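16 May 2023

Budget round two, or why I still haven't ordered the arm

Quick one tonight, I said I'd post the numbers and I've been putting it off. So.

Where we were last time – I had two quotes for a small desktop arm with a two-finger gripper, and a spreadsheet that was mostly question marks. The plan is still to get one running in July, doing light office-y pick and place. Folders, cards, tablets, small boxes. Stuff that lives on a desk. Not welding, not pallets, please stop emailing me about pallets.

The quotes. Griko came back with the lower price for the arm, but the gripper is extra, the mounting plate is extra, the cable set is extra (!!) and freight from overseas is "to be advised". Kozłowski is dearer up front but it's all in the box. By the time I'd added up the Griko extras the gap was down to 1,000 dollars and I hadn't even put freight in. That was an evening I won't get back.

Neither one includes training or a support visit. I asked. Kozłowski will sell you phone support by the year. Griko has a forum.

Which brings me to the sim. Before I spend anything I've been running the whole job in simulation, on a made-up home office, to find out what I really need to buy. It's called Rundine, the project I mean, after nothing in particular. Costs me electricity and my evenings. The room has a black L-shaped desk, a drawer unit under one end, folder and tablet on top, and the gripper comes in from the right.
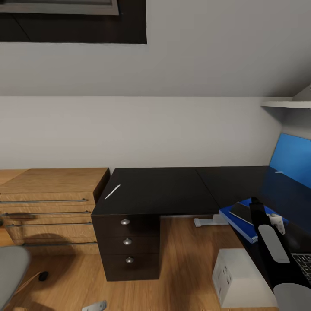 Reach was the first thing to blow up the budget. I'd been pricing the short arm from both suppliers becuase it was cheaper and the datasheet number looked fine. The datasheet number is a straight line from the base to the fingertip. A desk that turns a corner isn't a straight line. Put the base on one leg of the L and the far end of the other leg is a stretch, and at full stretch you can't tilt the wrist the way you'd want to. So that's either the longer arm, or a rail, or I decide the far end isn't my problem.

Options as they stand:

Longer arm – adds 2,000 dollars with Kozłowski. Griko won't price it until I fill in a form, and the form wants a company number.

Rail – Rostton does a basic one. Good price, but the lead time is 15 weeks, so July is gone before it gets here. Also you need somewhere flat to bolt it and I rent.

Do nothing – free. Draw a line on the desk, everything past the line gets done by hand.

I'm leaning to do nothing, for the first year anyhow. Would rather put the money into fingers.

Yes, fingers. This is the bit I'd underbudgeted worst. I had one set of pads on the sheet, one, as if they last forever. Pads are a consumable. Same as printer ink, and priced like it too. The soft grey style grips nicely on glossy things like a tablet but I'm told by everyone who owns a set that they wear quickly on cardboard. I've now put in 40 dollars a month for pads, which is a guess, and I'll report back when it's wrong.

Drawers I took off the list altogether. I did want it to open drawers. Round knobs on one unit and long bar handles on the dresser beside it, so two different grips for what sounds like a single job, and the bottom drawers are down near the floor where a desk-mounted arm has no business going. Phase two. Maybe phase never.

Floor stuff, same. If it's on the floor, a person picks it up.

Then cameras. I had a single overhead camera budgeted and I'm changing that to an overhead plus a wrist camera. Had a long look through the close-up views last night and the wrist view earns its keep, even though whatever you're holding takes up most of it. You see the grip. You see the angle it's sitting at between the fingers. From overhead you get a nice view of the back of the arm and that's your lot. See-through items are the ones that worry me – a real depth camera can have a hard time with clear plastic, and the sim is generous about that. Leaving a bit of slack in the camera line in case I have to go up a model.

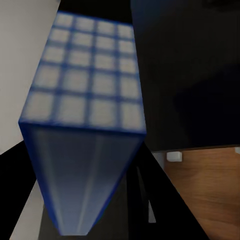

Filed under: Budgets, Robot arm, Rundine

Where that leaves the sheet. Arm and gripper from Kozłowski, the short one. Two cameras. Pads by the month. A clamp mount so I don't have to drill anything. A second-hand PC, which I already have so it's zero, though I've put a line in for a new power supply as the old one makes a noise. An e-stop button that's a proper one and not the toy that came in the Griko quote.

Not on the sheet: rail, long arm, drawers, phone support. I went back and forth on phone support. Might regret it.

Contingency I've set at some 15 per cent and I already know it'll go on cables.

Still to do before I order. Check the desk at home will take a clamp, the underside has a lip on it. Ask Kozłowski about returns, their page says one thing and the email said another. Find out if home contents insurance cares about any of this. Measure the doorway lol.

If you've bought a clamp mount for an arm this size, tell me which one, and if it walked along the desk on you. Comments are open, first-timers go to moderation and I check it most nigths.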